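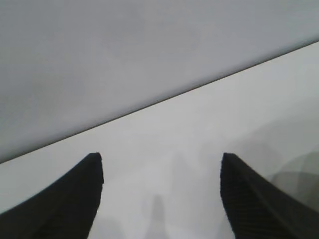
**Shop tips / Living with the new arm**

I've been sharing a bench with the arm at Triretti since August, and I still catch myself saying "excuse me" to it! Anyway, a few things I've picked up.

Wipe the black fingers at the start of the shift, and get right into the fine ridges (an old soft toothbrush is perfect). Dust packs in there and then parts slip. Use a dry brush only. Fatima tried window spray once and we had a sticky afternoon.

Keep your coffee, your tape and your phone off its side of the bench. I put down a strip of masking tape and everybody grumbled, me included, but it stuck.

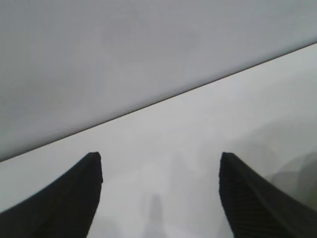

Hauwa and I swap every 2 hours now, one of us feeding trays and the other checking. My wrists are so much happier – I used to do about 111 trays a shift by hand! The catch is that checking is tiring in a different way, all eyes and no legs, so get up and walk around when you trade places.

Oh, and write down every stop in the notebook, even the silly ones. Branislav reads it, and he moved our tray rack closer after I complained in there four times.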